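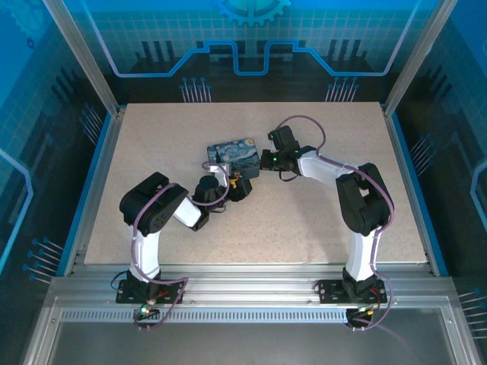
The count is the wrong thing to reward

Laboratories that teach two-armed robots by demonstration have settled into reporting their work by volume. A program announces how many examples it has gathered, and the figure is taken as a measure of how much the machine has been taught. Our group at Zandmont has done the same, and I believe we should stop.

Last September our handling set stood at 1079 demonstrations. Faraji Chege reviewed it over several weeks and recommended that we keep 900. The demonstrations he set aside were not failures in the usual sense. In most of them the object ended up where it was supposed to go. They were removed for hesitation, for one arm dragging the object while the other waited, or for a grip that succeeded by luck. A system trained on such material learns the hesitation along with the task.

The case against removing them is a serious one. Sem Kramer, who directs the collection work at Jirngate, has argued that a policy which has only seen clean motion will not know what to do when a box slips or sits at an angle. I agree with him on the need. Recovery should be demonstrated on purpose, labeled as recovery, and begun from starting positions chosen for it. It should not enter the set because an operator was tired at 5 on a Friday afternoon.

Shifts are part of the problem. Operators who are asked for a quota will find the easiest placement of the object and return to it. We saw this in our own records: the same few positions near the middle of the table, session after session, and very little toward the sides. Shortening sessions and drawing the starting position from a list before each attempt did more for variety than any written instruction had.

I would ask funders and reviewers to request three things before they request a total - the rule for discarding an example, the spread of starting positions, and the share of demonstrations that show recovery.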